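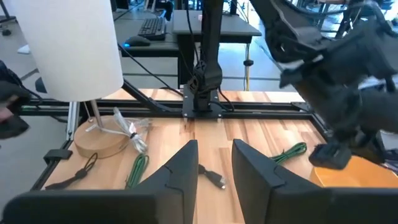 Wrist view, right hand, cable tidying on the butcher-block table.

To: tabletop-practice list
Date: February 21, 2022
Subject: Re: Draft 3 of the shared table rules, section on cables

Hi all,

Great to see this one moving again! I've been wanting to get into the cable section since December, so forgive the length. Quoting the bit I'm answering:

> We at Plarkwood would like section 6 to say only that "loose items
> must be placed within reach of both arms." Anything stricter makes
> resets slow, and operators will skip it. We also think cables should
> be treated like any other object. Why give them a section of their
> own? A cup gets one line in the draft and a cable gets a page and a
> half.
>
> Second point, we don't see the need for a speed limit near the rails
> if the stop button is working and somebody is standing at it.

On the first point, I'd love to talk you out of it. A cup stays the shape it was when you put it down. A cable doesn't, and it has a plug on one end that wants to be treated as a different thing altogether. Have a look at the picture at the top. There's a short black USB cable sitting in the gap between the fingers, a green one in a loose bundle off to the left, another green one coiled much more neatly on the right, a clear one with a twist tie back by the lamp, and a thin black cord trailing toward the near left corner. All of those are "cables" in the draft, and each one needs a different grasp. I think that's wonderful material, and it's exactly why I want the page and a half.

What I'd like section 6 to cover:

Live cords and task cords. The lamp has its own cord running across the wood, and it's dark and thin. So is one of the loose cords. The draft should say that anything plugged in is either taped down or routed off the table before the arms are powered, and that task cables are never plugged into anything. At Lestley we put a bit of coloured tape on every live cord, right where it meets the table, and it has been a real help to new operators.

Start state. Write down for each cable whether it starts coiled, loose or tied. "Within reach" doesn't tell the next person enough to set the table up again. One word per cable on the reset sheet is plenty, and our resets got faster once people stopped guessing.

Connectors. Fingers close on the cable or on the plastic body of the plug, never on the metal. I know some of you grip the metal with soft pads and have had no trouble. I'd still like it as a "should".

Two arms over one container. When one gripper is hovering over the bowl, the other stays out until it has cleared. Flasix has a nice wording for this in their own handbook ("one hand in the dish") and said they're happy for us to borrow it.

On the speed limit, I'm closer to Plarkwood than you might expect. A person at the stop button is good practice and I wouldn't run without one. But the rails are aluminum and the fingers are rigid, and a corner bracket sits up proud of the rail on plenty of tables, so a hand swinging wide has something hard to meet. Could we settle on a slow zone along the rails and leave the middle of the table alone? We ran it that way for 3000 resets and I'd be very sorry to give it up. Sima tried the same zone for 2000 and kept it too, if I've read their notes properly.

Small things while I'm in here:

Clause 6.4 says "fixture" where I think it means "mounting plate". The plate bolted to the rear rail should be on the weekly bolt check in any case.

Clause 6.7 asks for a bare floor behind the table. Could that be "a clear walkway"? Most of us have a desk back there and it isn't going anywhere.

The glossary has "aluminum" and "aluminium" on the same page. I don't mind which, I'm fine with either colour of the bike shed.

If Plarkwood can live with the start state wording, I'll redo section 6 and send it round as draft 4. Comments on the list please, so that everyone can see them. We have 9 groups signed up for the trial now, which is terrific, and I'd like them all starting from the same text.

Cheers,
Lestley bench team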